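Tool library moves to longer loans from May

2024-02-28

The Mokgate Tool Library will let members keep hand tools for 45 days starting in May, up from the current limit of two weeks. The change was approved at the members' meeting and covers everything in the hand tool section. Power tools, ladders and garden machines stay on the seven-day loan.

Rutilio Jaramillo, who runs the lending desk, said the short loan had been a sore point for a long time. People fixing up a kitchen or a porch in the evenings were having to bring a set of wrenches back halfway through the job, then borrow it again the next day.

"Most of them just kept it and paid the late fee," he said. "The fee was meant to get tools back on the shelf. It wasn't doing that."
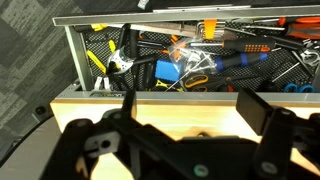

Late fees will be dropped for hand tools at the same time. A member who goes past 45 days will get a phone call and then a letter, and after that the account is put on hold until the item comes back. The library also wants members to think about how they keep borrowed tools at home. A jumble of hand tools in one drawer is fine for daily use, and a rubber mesh liner under them is a good idea, but borrowed items are easily lost in a pile like that. Jaramillo asks that they be kept apart, in the bag they were handed out in.

Every hand tool will get a stripe of yellow paint and a stamped number before the new rules begin. The paint is being supplied at cost by Sollico, the hardware store on Suksawat Street, and the stamping will be done over the next few weeks. Some tools will be missing from the shelves while that goes on. Members looking for socket sets or wood chisels should call ahead.

The membership price does not change for households. Small businesses, which now pay the same as everyone else, will move to a separate rate that has not been set yet. Maham Dogar, who handles memberships, said a handful of contractors were borrowing far more than other members and that the new rate would be based on how much they take out – a flat fee had been discussed and turned down.

"We want to keep them," Dogar said. "They look after the tools and they tell us when something needs sharpening."
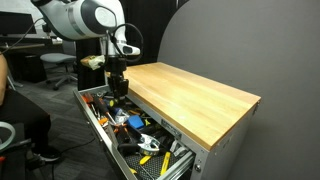

What happens to tools that are already out on loan when the rules change? They move to the new limit automatically, counted from the day they were borrowed, and any late fees already owed on them still have to be paid.

Reservations will work a little differently too. At present a member can reserve as many items as they like. From May the limit is four at a time, and a reserved tool will be held for two days before it goes to the next person on the list. The online catalog, which is run by Amovach, is being updated to show the expected return date next to each item. Until then the desk will keep a paper list.

There was one objection at the meeting. A member who restores furniture said longer loans would leave clamps and planes out of reach for weeks, as the library has few of either. It was agreed that these would stay on the old two-week limit until more can be bought. Donations of both are welcome, in any condition that can be repaired. The library cannot take tools with cracked handles that have been taped over or glued, or anything with a missing guard.
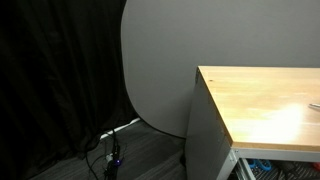
Donated planes should be dropped off with the blade drawn in or wrapped in cardboard. The desk can give a receipt on request.

Opening hours are not affected. The sharpening service also goes on as before, with knives and garden shears accepted at the desk and ready for pickup the following week. Printed copies of the new loan rules will be at the desk before the change, and members without email will get theirs in the mail.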